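How to Check Your Water Meter for a Hidden Leak

Every plumbing column says the average house is quietly wasting a fortune in water. I doubt it. Most high bills I have looked into came down to a guest, a garden or an estimated reading. Still, the test is free and takes one evening, so do it before you pay Leemans or anyone else to come out with a listening device.

Pick a night when the house will be quiet. Sunday works for us. Turn off the ice maker and the softener, then go out to the meter and write down every digit, including the small ones. Mine said 1,936 last time.

Don't touch a tap until morning, toilets included. Read the meter again. If the number is the same, you don't have a leak on your side, whatever the flyer says.
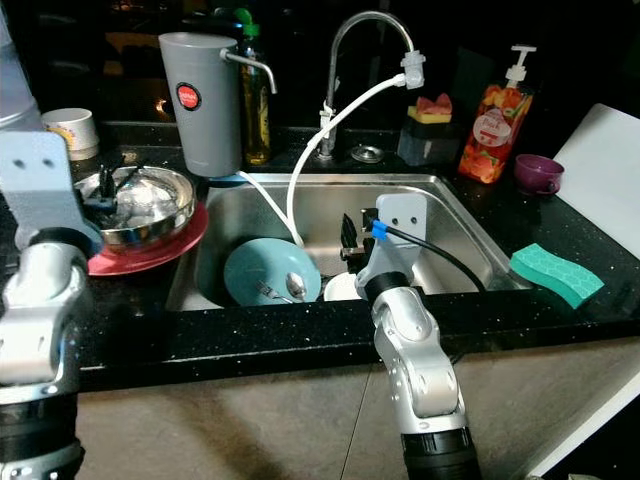 Do dye tablets work any better than food coloring?
Both do the same job. Put a few drops in the toilet tank, wait half an hour and look in the bowl. Color in the bowl means the flapper is letting water by.

If the number moved, shut the main valve to the house and watch the dial. Still turning? Suspect the buried line. If it stops, start with the toilets. I have seen the Griris leak alarm recommended for this, and I remain unconvinced that a box costing $249 beats a pencil.

Back to top | Contact | Copyright Collwood Home Notes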